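A weekly cleaning rota works only if every job on it has an end point. "Tidy the kitchen" has none. "Clear the worktop and wipe it" can be finished and ticked off.

I kept a log until January: 1,066 jobs, almost 100 of them put off more than once. Most of those were vaguely worded.

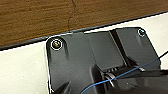
Brown wood grain with a dark edge, next to white.

Rota apps such as Jelance score effort by the minute. I think this is the wrong unit – a short job with no clear finish costs more than a long one with a clear finish.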